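Zillcombe Morris handheld gripper pair

Two-handed demonstration tool for recording manipulation tasks in homes and other furnished rooms
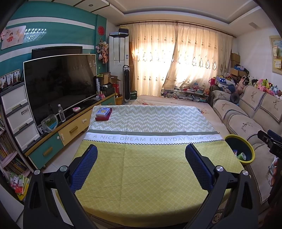
The Morris is a pair of hand-held parallel grippers, sold as a matched left and right set with a common recording unit. The operator holds one in each hand and carries out the task directly. There is no arm, base or fixed mounting. Jaw opening, tool motion and video are logged together and written to the recording unit as a single session, which can then be replayed, trimmed and exported with the Kotance desktop software.

The set is intended for groups that need demonstration data from rooms they do not control: ordinary flats, small offices, kitchens, shops after closing. It can be carried in one case and is ready to record once both grippers have passed the start-up check. For bench work with a fixed robot arm, see the Morris F, which uses the same jaws on a flange mount.

Gripper mechanism

Each gripper uses a pivoted linkage to open and close two opposed jaws. The linkage keeps the pad faces parallel through most of the stroke. At the last few millimetres before full opening there is a small outward tilt, which is normal and is included in the calibration table supplied with each unit.

The linkage arms are black, with recessed outer faces to save weight. Pivot caps are round and silver-coloured and can be removed with the supplied key. Do not overtighten them on refitting. A cap that is too tight shows up as a step in the jaw opening trace at low speed, and most of the units returned to us with a suspected encoder fault have had nothing else wrong with them.

The trigger acts on the linkage through a direct mechanical link with a light return spring. There is no motor in the gripper. Grip force is whatever the operator applies, and it is not measured in the standard set. A force-sensing trigger is available as an option and must be fitted at the factory.

Pads

Standard pads are dark blue, ribbed, on a black backing. The ribs run across the face and deform slightly under load, which helps with cloth edges, thin card and bag handles. They are less suited to polished spheres and wet glass, for which the smooth pad is the better choice.

Pads are held by two screws from the rear of the backing. Replace them as a pair. A worn pad opposite a new one changes the closed position of the jaw, and the zero will need to be set again. We suggest a fresh zero after every pad change in any case.

Pad life depends heavily on the work. On folding and light tidying tasks a pair normally lasts the length of a recording campaign. Work with rough cardboard or unfinished timber wears the rib edges far sooner, and they should be looked at daily.

Camera and field of view

A wide-angle camera is carried on the tool and looks forward over the jaws. The pads stay in view at all openings, so contact with an object can be checked in the recording without a second viewpoint. The wide lens also takes in a good deal of the room. This helps the pose tracking, which relies on fixed features such as corners, furniture edges and picture frames, and it means that the room should be treated as part of the recording when consent is arranged with the occupier.

Printed tablecloths, patterned covers and shelves of small items give the tracker plenty to work with. Bare walls, large mirrors and large dark screens give it little. Where the work has to face a surface of that kind, start the session looking at a busier part of the room and turn to the work slowly.

Strong daylight behind thin curtains is within the exposure range, but automatic exposure should be locked before the first demonstration. If it is left free, brightness will shift each time the tool turns towards the window and back. Exposure lock is on the second page of the session menu.

Working at a table

Most household demonstrations are made at table height, standing or seated. The following points come from our own field trials and from customer reports.

Cloth-covered tables need no special preparation. The ribbed pads will pick up a tablecloth along with a thin object if the approach is too low, so leave a small clearance and close before lifting. Folds in the cloth can be left as they are unless the task calls for a flat surface.

Both tools should be brought into view at the start of each demonstration and held still, jaws open, until the tone sounds. The software uses this pause to align the left and right logs. Demonstrations without it can be aligned by hand in Kotance, but it is slow work.

Keep the outer arms clear of each other when the hands cross. The housings will survive a knock. The calibration may not, and a session with a hard contact in it should be followed by a check against the reference block.

Furniture within reach of the elbows matters more than furniture in front of the operator. Allow space to step back from the table without meeting a sofa or cabinet, and move floor items such as bins before starting.

Recording unit

The recording unit clips to a belt or sits in the supplied shoulder bag. It takes one cable from each gripper and has a removable drive on the underside. Controls are limited to start, stop, mark and discard. The mark button drops a time stamp into the log, and most teams use it to separate repeats of the same task.

Discard removes the current demonstration from the session index but does not erase it from the drive. Recordings that must be erased for privacy reasons should be removed with the purge function in Kotance, which asks for confirmation and keeps a note of the deletion.

The battery is a standard camera type, available separately. A fully charged battery is rated for around 3 hours of mixed use. Changing it ends the session, and a new start-up check is needed afterwards.

Kotance software

Kotance is supplied on a licence tied to the recording unit and can be installed on as many machines as needed. It shows the video, jaw opening and tool path on one time line. Sessions can be cut into single demonstrations at the marks and labelled from a list that the user writes.

Export is to video plus a plain table of time-stamped values. The layout of the table is documented in the manual and has not changed between releases. Custom export layouts can be added with a short script, and three worked scripts are installed with the program.

Automatic labelling is not included. Blurring of selected areas is, and it follows a marked region through the recording. It copes well with wall pictures and notes that stay put. Anything carried about the room needs checking by eye, and we would not rely on the blur tool alone for faces.

Limitations

The Morris records what a person does with a two-jaw gripper. It does not record finger motion, and tasks that depend on in-hand turning of an object will have to be broken into separate grasps.

Tool pose is estimated from video and inertial data. It drifts if the camera is covered or pointed at a blank surface for long. Kotance flags these stretches in amber. They can be kept for video use but should be left out where the path itself matters.

The tools are not sealed. Damp cloths and rinsed crockery are acceptable, running water is not. They are not suitable for use with hot pans – the pad material softens.

Left and right units are not interchangeable. The housings look much alike, and the side is lettered on the body and stored in the unit, so a swapped pair will be refused at start-up.

Specification

Type: hand-held parallel gripper, mechanical trigger, left and right pair
Mass, each gripper with pads: 800 g
Linkage: four-bar, black finish, silver-coloured pivot caps
Pads: ribbed, dark blue, replaceable
Camera: forward-facing, wide-angle, exposure lock
Connection: one cable per gripper to recording unit
Storage: removable drive
Power: replaceable battery in recording unit

Supplied in the case

Left and right gripper
Recording unit with belt clip and shoulder bag
Two cables
Spare pads, two pairs
Pivot key and screwdriver
Reference block
Printed manual
Kotance licence card

Ordering

Morris handheld pair, standard trigger: part number 1951
Morris handheld pair, force-sensing trigger: part number 2570

Smooth pads, spare cables and drives are listed under Accessories. The force-sensing version is built to order and is despatched from the Gavimville workshop once its calibration is complete. Standard sets are normally held in stock.

Existing sets can be returned to Gavimville for trigger conversion or recalibration. Remove the drive before sending. Please include the recording unit and both grippers even if only one needs attention, as the pair is calibrated together. Workshop returns go out on Friday.

Loan sets are available to universities and to firms with an open quotation. Ask for the loan form when requesting a price.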